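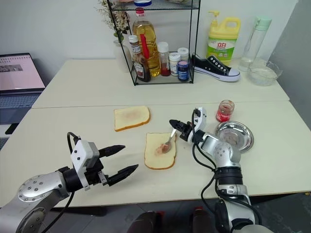

Sticky Season: Getting Jam Off Everything It Touches

4 min read

By Sveva Palumbo

We use cookies to remember your preferences and see which pages get read. Accept all | Manage settings

Jam is a fruit that has decided to become an adhesive. It gets on the table, the drawer pulls, the dog and, in my house, the inside of a closed umbrella. I make 39 jars every June and give most of them away, so I consider the stickiness a shared burden. These are the methods I use.

Tabletops

Scrape first, wipe second. Anyone who goes straight in with a damp cloth is only making the smear bigger. An expired library card lifts the lump, and after that a cloth wrung out in warm water with one drop of dish soap does the rest.

For a red stain on a white surface, mix baking soda and water until it looks like toothpaste, dab it on and go do something else for 35 minutes. Wipe, don't scrub. If your top is high gloss, try it under the toaster first, where a dull patch can live in private. Real marble gets soap and water and your apologies.

Crumbs

Butter knives are how crumbs get into jam. Use a clean spoon, take out what you need, and spread it with the back of the bowl. My brother-in-law Emrys Howells considers this fussy. His jar has toast in it going back to the previous administration.

If you butter the bread as well, butter goes first, with its own knife, and the two never meet until the slice.

Jar lids

A stuck lid is usually sugar that has dried in the threads. Hold the lid under hot tap water for a minute, dry it, and turn it with a rubber glove on. To keep it from happening again, wipe the rim before you close it. I have been telling people this for years and have yet to see it done.

Cloth

Cold water, from the back of the fabric, as soon as you notice. Then a little white vinegar, ten minutes, and a normal wash. Check before the dryer. A stain that has been through the dryer is a pattern, and you should start saying you bought it that way.

Labels

Fill the empty jar with hot water, wait, peel. Whatever gum is left comes off with cooking oil rubbed in with a thumb. The Storden jars I buy secondhand have labels that come off in one piece. The Lereck ones do not, and I've stopped taking them even for free.

The sponge

Throw it out. You know the one.

Get our household tips in your inbox twice a month. Unsubscribe whenever you like.

Recent posts
Descaling a Kettle Without Smelling Up the House
What to Do With 89 Plastic Lids and No Containers
Misaki Nomura on Folding Fitted Sheets, Part Two
Drawers That Stick in Summer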